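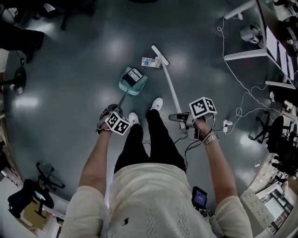 Open Lab Afternoon at Falel: Frequently Asked Questions

Updated August 28, 2019

What is being demonstrated?
Floor clearing with two hand-held grippers. An operator holds one in each hand and works with ordinary tools – a dustpan on one side, a long-handled broom or mop on the other – to collect small packages from the floor. The recordings are used to train the Mesavley arm pair.

Will I see a robot do the same job?
Yes, in the second half. The Mesavley pair runs the task in the adjoining bay. It is slower than the operator, and some attempts fail. Failed attempts are not edited out of the session.

What are the printed cubes on top of the grippers?
Tracking markers. The black-and-white patterns let the software work out the position and angle of each gripper. Please do not touch them. A smudged or bent face means the cube has to be replaced and recalibrated.

Why sweeping?
A long handle is a hard case. A small turn at the gripper moves the head a long way, and the two hands have different jobs. Ji-hoon So covers this in the opening talk, which lasts 20 minutes.

Can visitors try the grippers?
One pair is set aside for this. Sign up at the desk when you arrive. Remove loose bracelets first and keep clear of the cable. Children under 12 may watch but may not operate.

How many recordings does the task need?
The current set holds 2135. The first version was trained on 400 and could not reliably keep the dustpan flat on the floor.

Is the floor area safe to walk on?
Stay outside the taped line. There are power cables on the floor. Closed, flat shoes are required.

May I take photos?
Yes, without flash. Flash interferes with marker tracking.

Where do I go?
Skinorham Building, rear entrance, Room 140. The elevator is to the left of the door.

Who do I contact about group visits?
Karlijn Stevens handles groups. Technical questions go to Malathi Raju. The next open afternoon is in September, and the sign-up sheet is at the front desk.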